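A few notes on the gripper fault we had over the summer, posted in order. I run the kitchen tasks at our Haverford site. Writing it up here since three separate people have asked me what happened and I keep retyping it.

1/ Short version: a hand-held gripper closed on its own while a finger was between the pads. Bruised fingertip, no cut, no break. The cause was a cracked sensor lead at the hinge plus a bad default in the firmware. Both are fixed now.

2/ The person holding it was Abdelghani Cherkaoui. He has given me the okay to use his name. He was wiping sauce off the right pad with a paper towel between two runs. The trigger was fully released. The jaws closed anyway and stayed closed for a few seconds.

3/ He pulled the battery with his other hand and the jaws went slack. That was the right move. There was a stop button on the belt pack, but it was on the same side as the caught hand and he could not reach it.

4/ We had used this unit since the spring. It was on its 413th run of the bowl task, which is the dullest one we have: pick up a mixing bowl, move it next to the stove, set it down. No heat, no knives. I think the dullness is part of why we had stopped looking hard at the tool.

5/ First thing we did was stop using all the units of that type. Reda Fawzy tagged them and took the batteries out the same afternoon. I wanted to keep the left-hand units going, as they had shown no trouble. Reda said no, and Reda was right.

6/ The log gave us most of the answer. The trigger sensor puts out a number from low (released) to high (squeezed). In the two seconds before the jaws closed, the number dropped out completely, came back, dropped out again, then was missing for good.

7/ A missing reading should mean "let go" or at least "hold still." In this firmware it meant "use the last command sent to the motor," and the last command was a close left over from the end of the run. So the motor picked that back up. 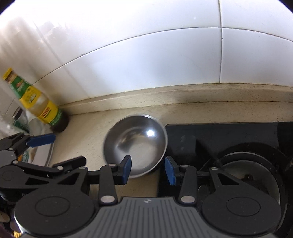 8/ What does a released trigger do if the sensor lead is broken?

It does nothing. The controller never hears that the trigger was released, so the position of your finger makes no difference. The only thing that matters at that point is what the firmware does with a missing signal, and ours did the wrong thing.

9/ On the lead itself. It runs through the hinge and bends every time the handle is folded for storage. We fold them twice a day. The insulation looked fine from outside. When Reda bent it back and forth on the bench, the signal cut out on 23 of 70 bends.

10/ We then tested the rest. One more unit had a lead that cut out, less often. The others passed, but we replaced all the leads anyway. The new ones are softer cable with a longer loop at the hinge, so the bend is spread out.

11/ The supplier is Starkero. I reported it on a Monday and they had a firmware build to us the next week. They did not argue. They did ask whether we had gone past the service interval, and we had. The manual says to check the leads every month. We had been doing it when we remembered.

12/ What the new build does: if the trigger signal is missing, the motor opens the jaws slowly, then cuts power, and the unit beeps. It will not start again until you pull and reseat the battery. Annoying when it happens in the middle of a run. I will take annoying.

13/ One problem with "open on fault" is that you drop whatever you are holding. For a metal bowl, fine. For a full pan over a hot burner, not fine. So the pan tasks are still on hold. We are trying a version that holds position first and opens only when a second button is pressed. It is not ready.

14/ Changes on our side, for anyone who runs similar tools:
Battery comes out before anyone cleans the pads. Every time, even for one drip.
The stop button moved from the belt to a cord around the neck, reachable with either hand.
Lead check is on the first working day of the month and someone signs for it.

15/ We also measured how hard the jaws close. The data sheet says one thing, our cheap scale said a bit more. I am not going to post the figure until we have done it with a better scale. It is enough to hurt and you should treat it that way.

16/ Abdelghani was back the next morning. The nail went dark and grew out by the end of July. He asked to be the one to test the new build, and he did it with a wooden spoon between the pads, pulling the lead out by hand. It opened 124 times out of 124.

17/ Someone at Flimthorpe wrote to say they have the same model and have seen the jaws "twitch" when idle. If yours does that, please stop using it and check the lead at the hinge before anything else. Ours twitched too, for at least a week. Two people had noticed and it was never written down.

18/ I have the log file and the bench test sheet, and I can share both. Send me a message with your work address. I will be slow to answer this week, as we are moving the bench to the other room.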